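Urnora Furniture Workshop
Vacancy: Fittings and Assembly Assistant (part-time, fixed term)

Urnora invites applications for the post of Fittings and Assembly Assistant in its repair department. The postholder will report to the Workshop Manager, Cecilia Nyarko, and will join a team preparing used wooden furniture for resale and hire.

Duties
Removing, cleaning and refitting hinges, brackets and other metal fittings
Checking wooden surfaces for marks and recording their condition
Matching screws and pins to the correct fittings and returning spares to store
Keeping benches and shared tools in good order

Applicants should be confident with hand tools and able to lift up to 40 kg with a colleague. Previous experience of furniture repair is desirable. Training in the workshop's own methods is given during the first month. 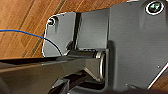 The post is offered for 900 hours, beginning in January, with the possibility of renewal. Travel between the Morais and Risska sites is required and will be reimbursed.

Applications should consist of a covering letter and the names of two referees, and must be received by 25 November 2023. Late applications will not be considered. Interviews will be held at the Morais site and will include a short practical task.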